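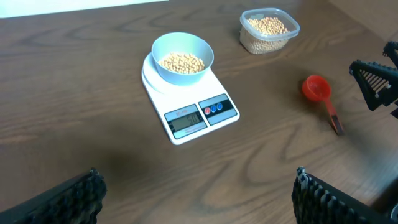

Kitchen scale with the blue bowl on it, wooden table.

10 Jan 2026

Second go at the Hevum flour claim. The leaflet says dough made with it takes up a third more water than ordinary bread flour at the same stiffness. I doubt it. Urszula Tomaszewski swears by the stuff, but she changed her yeast the same week and her oven in October, so I don't know what she is swearing by.

Mixed two batches, Hevum and the plain Gautier. Same salt, same tap water, same bench. Added water by the spoonful until each felt right. That is the weak point — "felt right" is my thumb, and my thumb knew which bag was which.

Hevum took a little more. Nowhere near 33 percent. Left both under a cloth and the Hevum dough went slack while the Gautier held, so maybe I overdid it and the real gap is smaller still.

The leaflet quotes 2,573 bakes. By whom? In what pans? No method given, and the one chart starts its axis wherever it likes.

Crumb: could not tell the loaves apart. Urszula picked the Hevum as better, then picked the Gautier when I swapped the plates.

To do: get someone else to fill unmarked bags. Weigh the water jug before and after, no more spoons. Ask Urszula for her old yeast if she has any left. Not ordering the big sack until then.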